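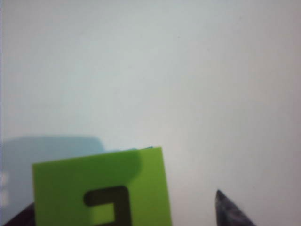
Lime green on a pale surface, with a bit of blue behind. Easy to spot!

Colour cards for a tidier workshop

If you keep screws, hooks and odd fittings in tubs, you'll know the feeling of opening every lid before finding the right one. I've become very fond of bright cards for this, and I'd love more people to try them. A lime-green card with one thick, dark symbol on it can be read from the doorway, which no neat handwriting of mine has ever managed.

Choose your colours first. I use 4 and no more: green for fixings, blue for plumbing bits, yellow for electrical spares and red for anything sharp. Pale colours get lost on a white shelf, so go as loud as you can stand (mine are very loud).

Then draw a symbol for each tub. Big, chunky shapes are best. A squared bracket takes seconds with a fat marker and a ruler, and you can turn it to face another way for the next tub. Leave a bare strip of card down one side so the shape doesn't crowd the edge.

For card, I like the 400 gsm sort, as it stands up by itself in a tub without flopping. Cut it with a craft knife against a metal rule, never freehand, and do try to keep the corners square. Rounded ones catch less, but they take ages!

Lay your cards out on a clear, plain surface before you put them away. Any two that look alike will show up straight off, and you can swap a colour or redraw a shape while the marker is still to hand.

Two small extras:

Slip a second card in another colour behind the first when a tub holds a mixture. A thin edge of blue peeping over the green is plenty.

Keep a spare blank of each colour in the drawer with the marker. You'll want one the minute you buy a new box of wall plugs.

Next on my list is the paint shelf, where half the tins have lost their labels.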